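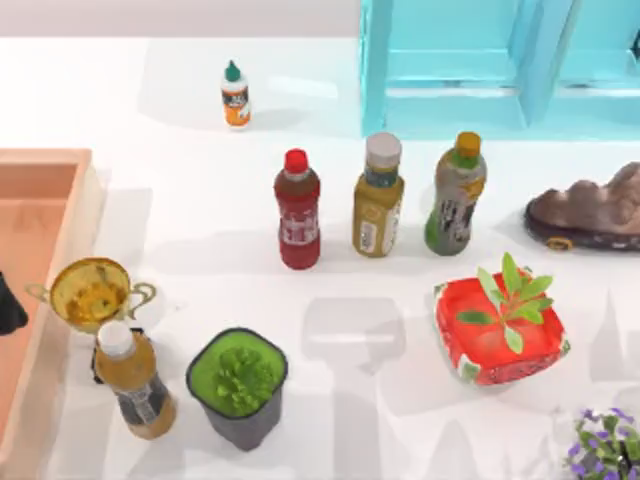

Let the Students Clutter the Table

By Corina Hofstetter
August 28, 2024

In our robotics club at Nornondale the students work in simulation before they are allowed to touch the real arm. I agree with this rule. An arm in a simulator cannot break anybody's finger, and a bad program costs only a few minutes. What I disagree with is the kind of table we usually give them.

When I joined as a mentor, the standard exercise had one gray cube on an empty surface. Every team passed it in the first weeks. Then they believed they knew how to pick things up, and I cannot blame them, because we had told them so with a good grade.

In June, a team named Pretwood asked if they could build their own table. They put drink bottles with red, white and yellow-orange caps in the middle, a gold trophy cup beside a pink tray, and plants in square pots. One small squeeze bottle with a green nozzle stands far at the back, alone. I found it too much. A colleague said it looked like the end of a birthday party.

Their program had 385 attempts on this table and succeeded in 262 of them. On the cube, the same program almost never failed. Some parents were disappointed when they saw the lower number, and I understand them. But I learned more from the failed attempts than from a whole season of cubes, and I think the students did too. They had to ask which handle of the cup is better to take, and whether a thin leaf should count as an obstacle. They argued over the leaf for two evenings.

There is a fair objection. Beginners need success, and a crowded table can make a shy student quit. So keep the cube – but for one week, and not for one year. After that, each team should choose its own objects and explain its choice to the others. The choosing is already engineering work, and we give it away when the teacher prepares everything.

The club will vote on the new exercise plan next month. I will vote for the bottles and the plants. I would also like a lower weight for the success rate in the final grade, and for this I expect a longer discussion.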